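Teaching a Tidy-Up Planner to Change Its Mind
Project report, spring term
Saulius Kivi and Dace Kivi

Background

When we picked this topic in April we thought we were going to write a grasping project. Our adviser had a list of leftover ideas from the year before, and the one that caught our eye was a single line: "put things away, with drawers." We are siblings, we grew up sharing a very messy room, and it seemed like a good joke to spend a term on it. The grasping part ended up being the smaller half of the work. Most of what follows is about the planner, which we named Nudus, and about the logging tool we had to write before we could understand what the planner was doing.

The task is easy to say out loud. There is a small cabinet with drawers, there are everyday things on top of it, and the robot should decide which things belong in which drawer, open that drawer, move the things, and close it again. A person gives the instruction in a plain sentence, such as "put the snacks away and leave the dishes."

How the software is put together

We have three programs that talk to each other. The perception part, which we call Kuusk, takes the head camera image and returns a list of objects with a name, a rough outline and a confidence score. Nudus takes that list along with the instruction and builds a short sequence of steps. The last part, Flodlow, turns each step into arm motion and reports back when the step is finished or has failed.

In our first version Nudus made the whole plan at the start and then marched through it. This worked nicely in simulation, where we ran 2,000 episodes overnight and felt very pleased with ourselves on Tuesday morning. On the real arm it was a different story. If an object rolled a little, or if a drawer stopped short, every step afterward was based on a world that no longer existed, and the arm would carefully close its fingers on air and carry the air to the drawer. 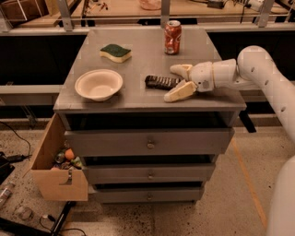 So we changed Nudus to look again before every grasp and every drawer motion. A new look costs 400 milliseconds, most of it spent in Kuusk, and we worried this would make the whole thing feel sluggish. It didn't bother us much in practice, as the arm is slow enough that you hardly notice the pause. What did bother us was that the new list of objects often disagreed with the old one in silly ways. The same object could be called "chocolate bar" in one look and "brush" in the next, and Nudus would treat that as one thing vanishing and another appearing, throw out its plan, and start over. Our record was a run where it replanned 21 times without touching anything.

The fix was a small piece of memory. Each object keeps an identity based mostly on where it is and how big it is, and the name is allowed to wobble. A name only changes for good when the newer one has won several looks in a row. Dace wrote this over a weekend and it is by far the most useful code in the project, even though it is short enough to fit on one screen.

Logging

We should have built the logging tool first, and we would tell anyone starting a project like this to do so. Sidside is a plain web page that shows the camera image, the object list and the current plan next to each other, with a slider to move back and forth in time. Before we had it, we argued about whether a failure was perception's fault or the planner's fault, and (being related) we argued for quite a long time. With the slider you could usually settle it in a minute.

Results and what is left

We ran 33 trials on the real arm with the final version and wrote down the reason for each failure. Drawers were the biggest source of trouble. Flodlow decides that a drawer is open when the arm has traveled the expected distance, and it has no idea whether the handle slipped out of the fingers on the way. The next version should check the drawer in the camera image as well, the same way we check objects.

The other open problem is things inside the drawers. Once items overlap in a pile, Kuusk tends to merge them into one, and an instruction like "get the fruit back out" mostly leads to confusion. Saulius has begun labeling drawer images for this, and the labels are in the project folder next to the Sidside logs.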